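Grakance Users' Circle
Minutes of the October meeting, held at the Prametti workshop

Present: Valentina Saavedra (chair), Leandro Cisternas, Nahuel Cisternas, Bautista Valdebenito, Wayne Dhillon (minutes)
Apologies: Michailidis Linens, who had a delivery

The chair opened at 4:10 p.m., the 4:00 start having been lost to the parking lot.

1. Previous minutes
Approved, with one correction. Leandro Cisternas did not "refuse" to lend his steam table. He "declined for the present." The steam table remains where it was.

2. Matters arising
The name badges have been reprinted and now say Grakance. Bautista asked what should be done with the old ones, which say Grackance. Left on the table, where they have been since spring.

3. Visit to the Ider folding demonstration
Most of the meeting was given over to this. Four of us went. Nahuel went twice, the second time for his umbrella.

Valentina reported that the open day was well run and that visitors were let in close enough to be useful. The fixed arm was shown first, working through towels from a stack. It folded the first two very nicely. It then picked up two towels together and folded them as one, also very nicely. Ider's people call this a double pick. Leandro said that in his laundry it is called Monday morning and he gets it from staff at no extra charge.

The second half dealt with the hand-held gripper, which a person carries around and uses to do the job, so that the arm has something to learn from. Visitors were invited to try. Bautista tried and reported that your own fingers feel very clever afterward. He found towels easy, shirts possible, and anything with elastic a personal insult.

Nahuel asked Ider how many folds had been recorded so far and was told 3,303. He asked how many were good and was told that was an excellent question. He would like it minuted that he is still waiting.

Wayne asked about price. The gripper alone is 900, the arm is "by conversation." Leandro said he had been in conversations like that before and still owns the ironing press.

Discussion followed on whether thin cloth or thick cloth is harder. Ider's position is that a raised fold gives the fingers something to close on, and that flat cloth on a flat table is where the trouble starts. Valentina said her grandmother held the same position and published it much earlier, across the kitchen.
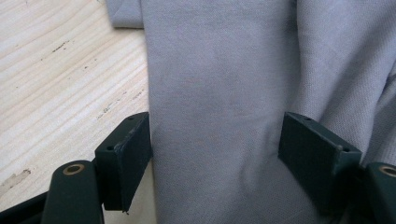

Page 2

Gray fabric on the wooden table, a green finger to either side and a fold coming up at the right. Bautista pointed out that the table has stains and specks on it and was pleased, as his own has been criticized.

Agreed that the visit was worth the drive. Agreed also that none of us is buying an arm this year. Valentina will write to thank Ider and ask whether the gripper can be borrowed for an afternoon.

Action: Valentina to write. Nahuel to stop drafting his own letter.

4. Return demonstration
Ider has offered to bring the arm to a member's premises if there is a sturdy table and room for around 80 visitors. Prametti has the table. Leandro has the room, but it contains the ironing press. Bautista proposed moving the press. Leandro declined for the present.

Action: Bautista to measure the doorway at Prametti before anything further is promised to anyone.

5. Any other business
Wayne asked for someone else to take the minutes next time. Noted by Wayne.

The coffee fund is low. Members who take two cups are reminded that they take two cups.

6. Next meeting
Same place, 4:00 p.m. Members should allow for the parking lot.

Meeting closed at 5:35 p.m.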